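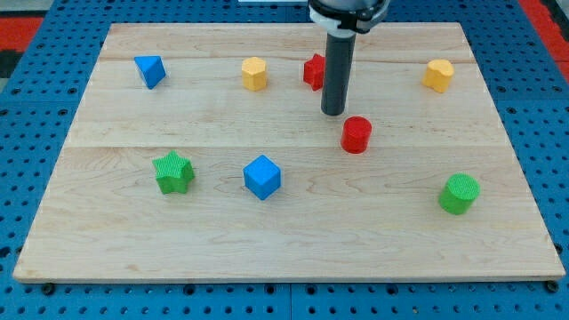 Gelero Shape Set – Set-up Guide, Section 2: Board and Blocks
By the Plosunetti workshop desk. Updated 1st April

Read section 1 first if you haven't unpacked yet. This part is board, blocks, first layout. Short section. Keep the bag, you'll want it later.

2.1 Put the board down

1. Clear a flat table. Pegboard tops are fine, so are plain ones.
2. Lay the board with the good face up. Grain and seams run side to side as you sit.
3. Press each corner. If it rocks, turn it a little and press again. A slight angle to the table is OK.
4. Wipe with a dry cloth. No spray.

Note: the seams you can see across the top are where the planks are glued. Not cracks. If a fingernail catches in one, stop and write to us before using the board.

CAUTION – Lift the board with two hands. Don't slide it off the table by the front edge.

2.2 Sort the blocks

1. Tip the blocks out on the board, gently. They mark the wood if dropped.
2. Find the blue triangle, the yellow hexagon, the red star and the yellow heart. These are your back row blocks.
3. Everything else goes to the front for now.
4. Check each block for chips. Run a thumb along the points of the star, thats where they show up first.

Note: hexagon and heart are both yellow. Sort by shape first, color second, or you will mix them up in section 3.

2.3 First layout

1. Back row, left to right: blue triangle, yellow hexagon, red star, yellow heart.
2. Stand the hexagon up, flat top facing the ceiling.
3. Stand the heart up too, curved part on top.
4. Triangle can sit tilted. Leave it.
5. Front row – any order. Leave a hand's width between blocks where you can.
6. Rows do not have to be straight. Loose is better for beginers, easier to pick up.

CAUTION – Small parts. Not for children under three. Keep the loose blocks off the floor.

2.4 Cleaning and storage

Dry cloth after each use. Damp cloth once a month, then dry right away. Blocks go in the Gerno bag, never stacked on the board. Board stores flat, out of the sun. Pale wood goes yellow near a window.

Do not oil the top. Oil gets on the blocks and they pick up dust.

2.5 Missing or damaged pieces

Spare blocks are sold one at a time. Order by shape and color, eg "star, red". Part list 500 covers blocks, part list 65 covers boards. The Abubakari board is a differnt size – don't order from that page.

Go to section 3 for sorting games.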